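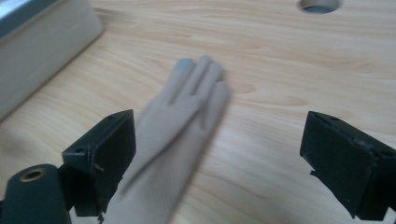

One member of our party held that a light wooden tabletop shows every smudge and should be judged by touch before it is judged by eye. The guide at the Podum works of Breritz agreed, and the tour of the finishing hall began on that point.

The hall covers 2295 square feet and handles 149 tabletops a week. Gloves are worn at the inspection tables. Visitors were shown how the grain is checked under side lighting and how the rim of a round cable hole is sanded by hand. Orders for Sutherland leave on Sunday. The group then proceeded to the Gukport warehouse.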